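Gripper closes on the table instead of the cloth edge

Posted by Ibsa Tesfamariam in Arms and Grippers

We run a two-finger arm on a table-clearing task at Fitstead. Cloth folding is the last step and it has started to fault. The fingers come down at the cloth edge, touch the table, and the controller throws an overcurrent stop before they close. It happened on 4 of 47 runs in February and is now more frequent. The plate and fork steps run without errors. Closing force and approach speed are unchanged.
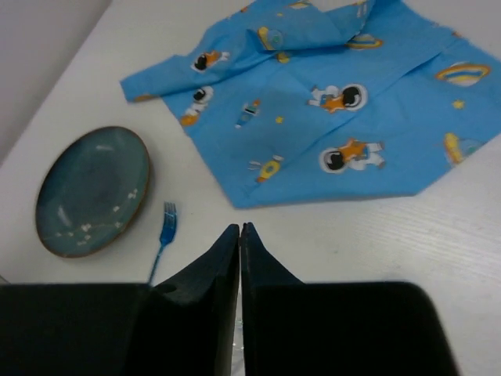
Wrist camera view with the cloth, plate and fork on the table.

The cloth is thin, so I set the target height equal to the table height. Is that wrong? I have already rehomed the arm twice.

Kyung-hwa Woo

Yes, it is wrong. With the target at table height, any error in the height calibration becomes a collision. Ours drifted as the arm warmed up, by enough to trip the same stop after about 300 cycles. Rehoming did not correct it. Do this with the arm cold, then repeat it warm:

Lower the closed fingers at minimum speed until the motor current rises. Record the height. Repeat at the four corners of the work area and fit a plane to the results.

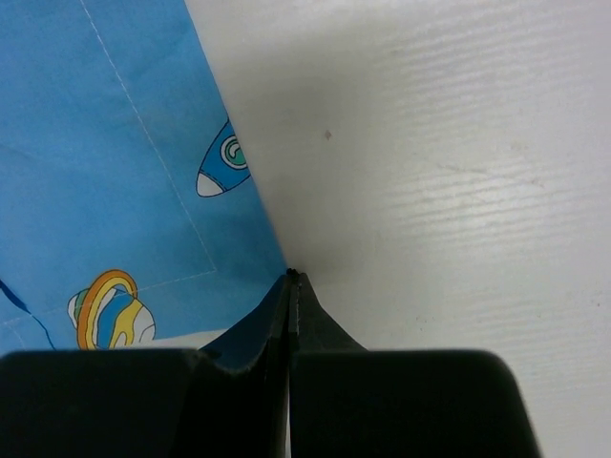

If the warm plane sits higher than the cold one, you have your fault. Set the target relative to the warm plane and limit downward force during the last part of the approach. Keep the overcurrent stop enabled while you test. Raising its threshold only moves the load into the finger mounts.

Gashi

Had this too. Tightened the finger screws and it went away for a while. Try 400 ms more settling time before closing.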